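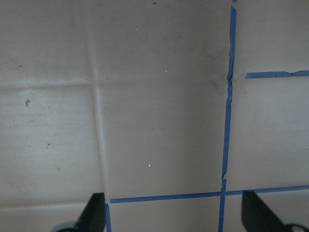

The growers at Pesness would rather sell us fewer hops at a fair price than promise a full crop and come up short, they told us when we visited, and the plan for the second half of the grant now follows that.

Progress report to the Dramgate Fund
Project: Local hops for small breweries, Liltley Brewing Cooperative
02/06/2018

Spending
We have spent $1,266 since the last report. Most of it went to cold storage and freight. The lab fees for alpha acid testing came in lower than planned, and we would like to move what is left to packaging.

Brewing
Two pilot batches are finished, a pale ale and a brown ale. Both used 100 percent Pesness hops. The pale ale is on tap at the Liltley taproom now. The brown ale finished sweeter than the recipe called for - we think the mash ran too warm - and it will be brewed again before we offer it to other members.

Supply
Karppinen Malt has agreed to hold its November price through the summer. Delivery is still slow. The last order was split into two shipments, and the second came after brew day, so we filled in with base malt from our own stock. We have asked for one delivery per order from now on.

Member breweries
Several members asked for whole-cone hops as well as pellets. We can't store both in the space we have. Pellets will stay the standard, with whole cones sold only at harvest.

Next period
Rebrew the brown ale. Sign the hop contract with Pesness at the lower volume. Send the revised budget, with the packaging line added, for your approval.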